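1 Oct 2019, Wirkbridge notebook, laundry chores

Read the Lirnholm summary again over coffee. It says folding is "close to solved" for household use. I don't buy it. A shirt on a flat grey bench under good lights is one job. A shirt on somebody's bed is another, and the bed is what we ought to be working from.
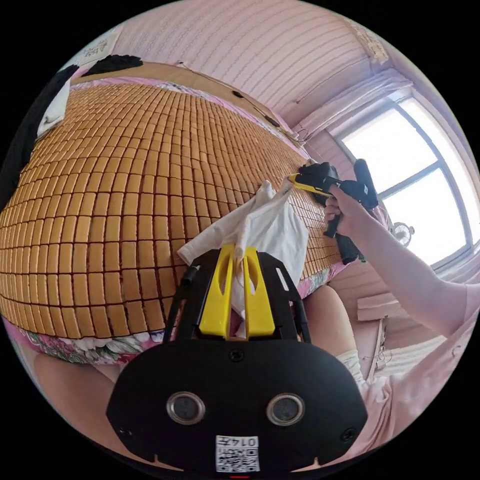
White cloth in the yellow fingers, tile mat under it, window light behind.

Pinching is the easy bit. Two fingers will hold a fistful of cloth all day. Finding the collar in a crumpled heap is where Plumside fell over in March: 26 tries out of 30 ended with a sleeve folded underneath, and it still logged 7 of those as done. A person sorts that out by feel and doesn't think about it.

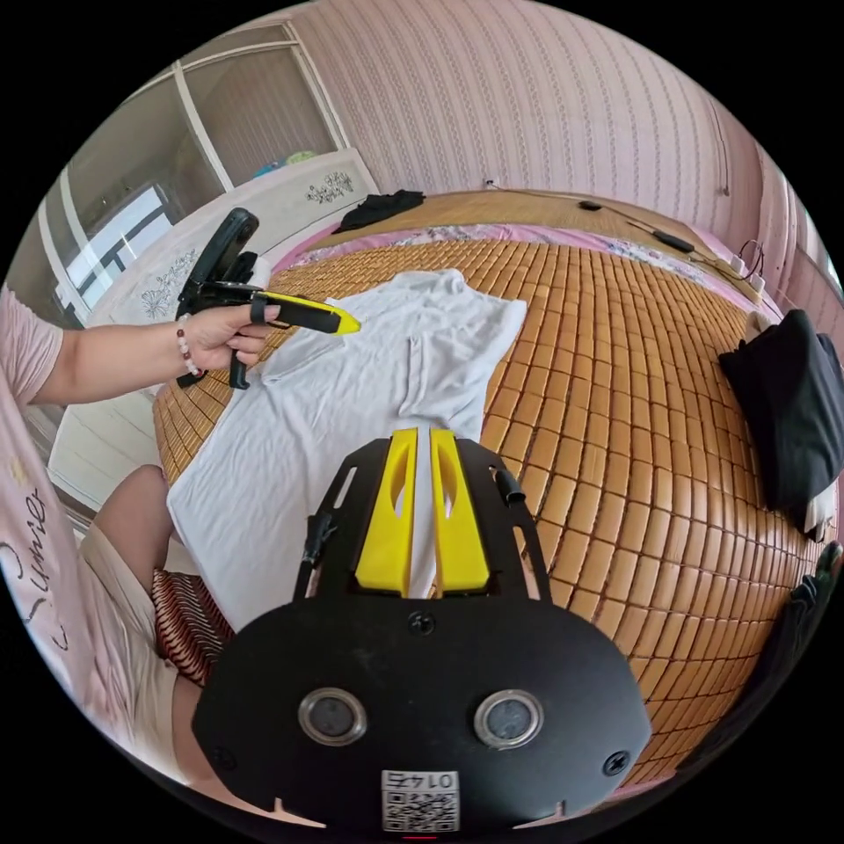

Laying the thing flat before any fold should be scored as its own step. Lloyd lumps it in with the fold, so a bad start gets hidden in the total. I'd also like white on tan kept apart from dark on dark in the results.

To do: split the scores, rerun 6 of the old shirts, ask Plumside for the raw logs. Still folding my own at home.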